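Taming the Cord Drawer (and the Cords Under Your Desk)
4 min read

I put this off for years, I'll admit it. Every cord we owned lived in one kitchen drawer, and every December I'd be in there up to my elbows hunting for the one that fit the tree lights. So last week I tipped the whole lot onto the floor and started over!

First, match every cord to the thing it runs. Anything without a partner goes in a bag with the date on it (mine says 15th October), and if I haven't opened the bag by the time the tree comes down, out it goes. My neighbor Mirjana Hoxha thinks that's far too generous. She's probably right.

For storage, I like plain cardboard tubes from paper towels. Fold the cord back and forth, slide it in, write on the tube. Don't wrap cords tight around your hand, they hate it and they'll kink forever.

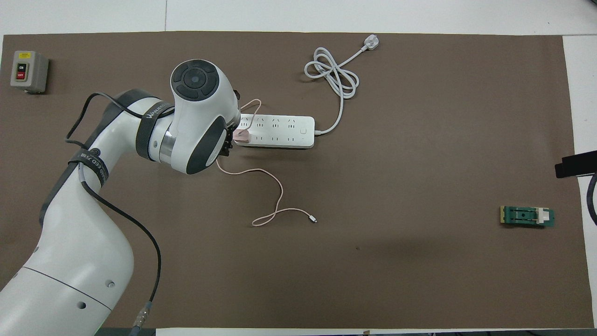 A white power strip on a brown mat.

Power strips get their own shelf at my house. Before one goes back into use I wipe it down unplugged with a dry cloth, poke the dust out of the outlets with a wooden toothpick, and run my fingers along the whole cord feeling for nicks. If the plug is scorched or a switch feels mushy, don't try to fix it, just replace it. And please, no space heaters on a strip, and no strip plugged into another strip. Heaters go straight into the wall.

Under the desk I use bread bag clips as labels, one on each cord right next to the plug. Write on them with permanent marker and let it dry, or you'll have blue thumbs like me.

More household tips
Getting Candle Wax Out of a Tablecloth
8 Uses for an Old Shower Curtain
Quieting a Squeaky Closet Door
Gonçalo Arruda's Vinegar Trick for Cloudy Glasses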